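The Night the Ice Came to Gunside

So I was living over the bakery in Gunside the winter of the ice storm, and I'll tell you right now I was not prepared. I had a flashlight, half a jar of peanut butter and a cat named Plustorby (my ex named him, don't ask me). The radio had been saying "wintry mix" all day in February like it was a snack!

The lights went at supper. By the time I'd found my boots, the man on the radio was saying 900 homes had no power, then it was 1000, and then my batteries quit and I never did hear the final number. You could hear the trees going down along the Kekov road, one after another, like somebody snapping carrots in the next room.

I put the cat inside my coat and went downstairs, and there was Leopoldo Ochoa, standing in his own bakery with a candle stuck in a muffin tin.

"Gas ovens," he said. "Bring whoever you like."

Well, I didn't know whoever. I'd been in town eight weeks. But I went out and knocked on doors anyway, sliding along on my backside for most of Iyer Street, and people came. They came in bathrobes and ski pants, carrying birds and babies and one enormous frozen turkey.

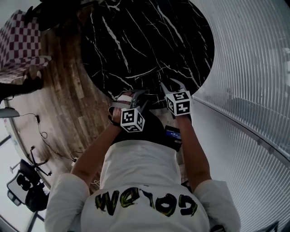 Imtiaz Majumder from the county road crew got in well after midnight with ice in his eyebrows. He'd been trying to reach the old folks out past the bridge and the truck had gone sideways twice. He drank a whole pot of coffee standing up and said he needed someone small to ride along and hold the map. Everybody looked at me. I looked at the cat.

"He can stay with the turkey," Leopoldo said.

I'd like to say I was brave, but I sang the same Christmas carol the entire way out, in February, very loudly, and Imtiaz let me. When we got to the bridge he cut the engine and rolled his window down. Way across the river somebody was swinging a lantern, back and forth, and I stuck my arm out into the sleet and waved my flashlight right back.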